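Home | Browse | Topics | Random article | Contribute | Log in

Office thermostat disputes

Office thermostat disputes are disagreements among people who share a workplace over how warm or cool it should be kept. They are among the most common complaints received by building managers, and a large body of advice has grown up around them, much of it weaker than it looks. The subject takes in the physical causes of discomfort, the ways in which offices try to settle the matter, and a set of popular claims about temperature and work that are often repeated and seldom checked.

Background

Before central cooling became common, people in offices had few choices. They opened a window, moved a chair, or put on a sweater. Complaints were plentiful, but they were aimed at the weather. Once a building could be held at a chosen temperature, someone had to choose it, and the complaints moved to that person.

Popular histories tend to describe this change as a story of steady improvement. There is reason to doubt it. Mechanical cooling made deep floor plans and sealed windows practical, and those in turn took away the simple remedies people had relied on. A worker by a window in an older building could cool one desk. A worker in the middle of a sealed floor can only ask for the whole floor to be cooled.

Causes

The number on the thermostat is the air temperature at one point on one wall. How warm a person feels also depends on air movement, humidity, the temperature of nearby surfaces, clothing, and how active the person has been. Two people at neighboring desks can be in quite different conditions, and both can be right when they complain.

Air movement is probably the most underrated of these. Cooled air leaving a ceiling or wall unit can fall on one desk and miss the next. Radiant heat comes second. A desk beside sunny glass may feel hot in the afternoon while the thermostat, in the shade, reports that all is well. Zoning makes things worse where partitions have been moved after the system was designed, so that a sensor in one room controls the air in another. 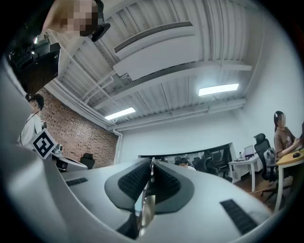 Sensor placement deserves more suspicion than it usually gets. Thermostats have been found behind filing cabinets, above copiers, and on outside walls. In such cases an argument about the correct setting is an argument about a number that describes no one's desk.

The question of sex differences

It is widely stated that offices are set for men and that women are therefore cold. Some support exists for parts of this claim. Comfort formulas have used values for body heat that came from a narrow group of people, and average metabolic rates do differ. The popular version goes further than the evidence. Clothing accounts for a good deal of the difference reported in many offices, and variation within each group is large. Few buildings are run by formula in any case. Most are run by whoever last touched the controls, or by settings left over from the installer.

Claims about productivity

Articles for managers often name a single temperature at which people work best. The figure changes from one article to the next, sometimes by several degrees, and the original study is rarely linked. Where it can be traced, it often measures something narrow, such as typing speed or simple sums done over a short session. Whether this says much about a week of ordinary office work is doubtful. Extreme heat and cold clearly do harm. Within the normal indoor range the effects are small and hard to separate from mood, sleep, noise, and the fact of being studied.

Thilini Sikder, in a review of workplace comfort surveys, objected to the way the surveys themselves are written. A form that asks "Are you too cold?" in the height of summer tends to find people who are too cold. She also noted that people who are comfortable have little reason to reply. One survey she examined had gone to 137 employees, and its published summary did not say how many of them had answered.

Dummy controls

A well-known story holds that many office thermostats are connected to nothing and were put there to keep people quiet. Repair workers do report finding such devices. Some are plainly leftovers from an old system that was never removed, and a dead thermostat is not proof of a plan. Estimates of how common they are rest mostly on informal polls of the trade. Horacio Núñez, who collected accounts of this kind, concluded that neglect explained more of them than deceit did.

The Brekthorpe case

The dispute at Brekthorpe, an office building shared by four tenants, is sometimes offered as a model of how to reach agreement. One of the tenants, Gredis, let its staff vote on the setting through a phone app called Nurkia. Complaints were said to have dropped sharply by December. Javiera Carrasco later pointed out that the vote had begun at the end of a hot summer, so complaints about heat would have fallen with no vote at all. The supplier had also moved complaints out of the general inbox and into the app, and only the inbox was counted.

Proposed remedies

Desk fans, footrests with heating pads, and adjustable vents have a fair record, largely because they let one person change one desk. Space heaters work too, but they are barred in many buildings as a fire risk and can fool a nearby sensor into cooling the room further. Voting systems please the majority, by design, and leave the coldest and warmest people where they were. Relaxed dress rules cost almost nothing and are probably tried less often than they should be.

Wider setting ranges, with cooling starting later and heating stopping sooner, are promoted mainly to save energy. The savings are real in principle. The amounts quoted in sales material should be read with care, as they often assume a building that was badly run to begin with.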